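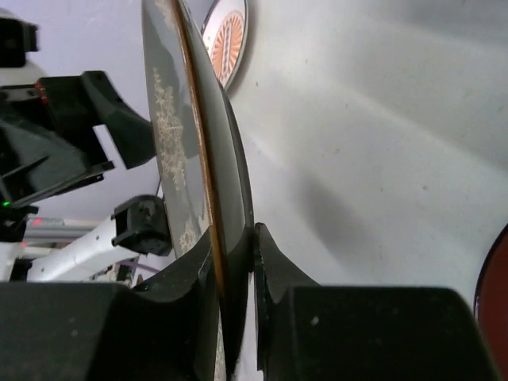 Plivier: Frequently Asked Questions

Last changed: 17th June

On this page we collected the questions which arrive most often in our mailbox. If your question is about installation, please read first the installation page, which is kept more up to date than this one.

What is Plivier?

Plivier is a software package for controlling two arms on one table. It contains the perception part, the planner and the tools for replaying and checking recorded runs. It is developed at our workshop in Numstead and we use it every day for handling tableware.

What is the difference between Plivier, Sarantis and Bakari?

Plivier is the whole package. Sarantis is the planner inside it, and you can also use it alone if you already have your own perception. Bakari is the low-level driver which talks to the motors. The three have separate version numbers. Please mention all three when you report a problem, otherwise we must ask you again and one day is lost.

Do I need two arms?

No. Set the option "arms" to "left" or "right" and Sarantis will plan for one arm only. The regrasp functions are then switched off, and large objects may be refused with the message "no grasp within opening".

Why plates? Are there not easier objects?

There are, and if you only want to test your installation we recommend a wooden block. A plate is thin at the rim, it is often shiny, and the pattern can confuse a detector which has learned on plain objects. We found many errors in our own code with plates which we never saw with blocks.

How does the software find the plates?

The fixed camera gives one colour image of the whole table. The detector proposes an ellipse for every plate, and the ellipse is then refined on the rim.
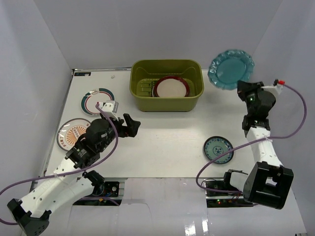 The refinement does not use the colour in the middle of the plate. In version 1 it did, and a strong print was sometimes taken for a second, smaller plate lying on top. If you still see this behaviour, you are probably loading an old model file. Delete the folder "models_cache" and start again.

A plate with a wavy edge has no exact ellipse. For these set "rim_fit" to "loose". The fit becomes a little worse for round plates, so please do not leave this setting on without need.

How large is the training set of the detector?

The current detector was trained with 1,677 labelled images. Of these, 1,602 come from our own table and the rest were sent by users. If your table has a dark surface you should label 100 images of your own and run the fine-tuning script. With fewer images we did not see an improvement.

What are the wrist cameras used for?

Only for the last part of the approach. When the gripper is near the rim, the fixed camera is often covered by the arm itself, and the planner changes to the wrist view. The change happens at the distance given in "handover_mm". If the arm stops shortly before the plate and waits, check first whether the wrist camera is delivering images. The command "plivier cams" prints the age of the last image for each camera.

Can the wrist camera see the other arm as a plate?

This happened in older versions, with round joint covers. Now the model of both arms is projected into every wrist image and these pixels are ignored. It requires that the calibration between the two bases is correct. If you have moved one base, even by a small distance, repeat the calibration.

How does Sarantis decide which arm takes which plate?

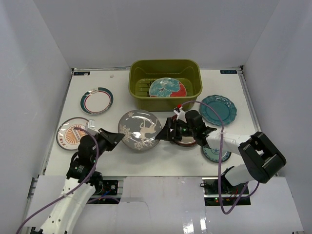 Sarantis computes a cost for every pair of arm and plate, and takes the cheapest pair which has no collision. The cost includes the length of the path, the distance to the joint limits and the space for the fingers beside the rim. For wide plates there is a third possibility, the two-arm grasp, where each arm receives its own side of the rim. The large grey plate with the deer is a typical case: the left gripper tip is at its left edge and the right one at its right edge, and the bin is directly behind. In such a position the planner must also keep the two wrists apart, so the planning takes longer than for a single arm. The red-rimmed plate, mostly hidden beneath the right gripper and wrist, shows another difficulty. For hidden plates we keep the last good ellipse in memory and mark it as "stale" until the rim is visible again. A stale plate is respected as an obstacle, but it is never chosen as a target.

The planner says "no path found", but I see clearly that there is one. What can I do?

Please try the following, in this order:

1. Open the collision view and look at the bin. Many users enter the outer size of the bin as the inner size.
2. Check that "max_samples" is 3,000. This is the default value, but some old configuration files from April contain a lower one.
3. Check the cable margin. A cable which makes a wide loop needs more free space than the arm model knows, and for this we add a zone around the wrist. If your cables are short, you can reduce it.
4. Send us the file "last_plan.log".

Can I stop the arms from the software?

Yes, with the space bar in the operator window. Please do not consider this a replacement for a hardware emergency stop.

Is it possible to replay a recorded run without the robot?

Yes. "plivier replay" followed by the name of the run opens all camera streams together with the planned paths. Nothing is sent to Bakari in this mode. You can change the planner settings and see what Sarantis would have decided at the same moment, which is very helpful for finding wrong costs.

Which licence do you use?

Plivier and Sarantis are free for teaching and research. For commercial use please write to us. Bakari is free for all uses.

My question is not here.

Write to the support address in the footer, in English. We answer normally in two working days.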